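Front loader door springs back open and laundry room window gets streaky, are these connected?

Posted in Laundry and Utility Rooms
Viewed 1048 times

Lizeth Betancur
Gokcombe

We rent the upper floor of a house and share a laundry room with the people downstairs. The washer is a front loader, I would guess 8 years old. Since October the door has to be pushed hard before it will latch, and about one time in four it pops back open before the cycle starts. There is no leak on the floor. The gasket has a gray film on it that comes back a week after I wipe it.

The other problem is the window in the same room. The upper panes are frosted glass and they have white streaks and smudges that I can't get rid of. I have tried vinegar and I have tried dish soap. The streaks go away for an hour and then come back when the glass dries. The landlord says to keep the window shut when the washer is running, which I don't agree with.

My questions are whether the door needs a new latch or just cleaning, and whether the steam from the laundry is what is marking the glass.
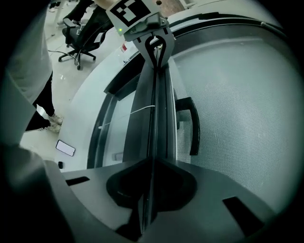
The round door, with the handle and the dark gasket ring.

I don't have the manual and I would like to avoid a service call if I can. They charge $104 here just to come out.

Benedek Bozsik
Edton

New latch. Mine did the same thing and I replaced it. Took 15 minutes.

Reynaldo Bautista
Troltbridge

I would not buy a latch yet. A door that needs a hard push is often being held off by the gasket, and yours has film on it. Do this first.

Unplug the washer. Open the door and pull the lip of the gasket back with your fingers all the way around. Look at the bottom especially, where lint, hair and coins collect. Wipe it with a cloth and warm water with a little dish soap, then go around again with plain water. Dry it. Then clean the outer edge of the door glass where it meets the rubber. Soap builds up there and gets sticky.

Next, hold the handle and lift the open door gently. If it moves up and down, the hinge screws are loose and the catch is not lining up with the slot. Tighten them and try again. If the door is firm and the rubber is clean and it still pops open, then Benedek is right and it is the latch. Check the model number before you order one, they are not all the same. Leave the door open a few inches between loads and the film should slow down.

As for the glass, the two things are connected only in that both like a damp room. Steam by itself dries clear. What leaves white marks is minerals in the water or cleaner that was never rinsed off, and frosted glass holds on to both because the surface is rough. 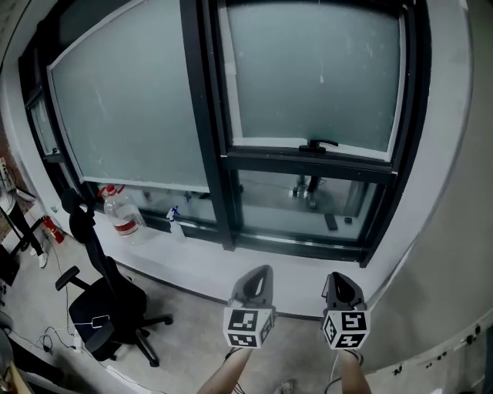 Use distilled water if your tap water is hard. Put it in a spray bottle with nothing else in it, wet the pane from the top down, and scrub with a soft brush. A cloth just slides over the frosting. Rinse twice and dry with a clean towel before it can dry on its own. If the marks are still there after that, they may be in the glass — etched, in other words — and no cleaner will take them out.

I would also open the window when the washer is running, whatever the landlord says. Ask him why he wants it shut, he may have a reason.

Lizeth Betancur
Gokcombe

Thank you both. There was a sock and a lot of lint in the bottom fold, and the top hinge screw was loose. It has latched on the first try for five loads now. I did one pane of the window with distilled water and it is better but there are still a few streaks near the handle. I will do the other one when I get a brush.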